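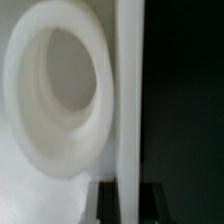 Bearing noise, second attempt

The dryer at the Durbridge house has been squealing at startup since June. The first repair was a drum belt, on the theory that a glazed belt slips until it warms up. The squeal came back after two loads.

This time I pulled the front panel and turned the drum by hand with the belt off. It moved freely for most of a revolution and then dragged. That pointed to the rear rollers. One had a flat spot and the other had 3 mm of play on its shaft, so both were replaced, along with the idler pulley.

Some notes for anyone with the same model:

The roller shafts take a retaining clip that is easy to lose. Put a towel in the bottom of the cabinet first.

Borkex sells the rollers as a kit, part 3473. The kit does not include the idler.

Do not oil the felt seal. Anum Qureshi suggested checking it for lint packed behind the fold, and there was plenty.

Route the belt with the grooved side against the drum. I got this wrong once and had to take the panel off again.

Startup is now quiet. There is still a faint tick at low load, which I suspect is the blower wheel. I will look at it on Sunday if the replacement hub has arrived.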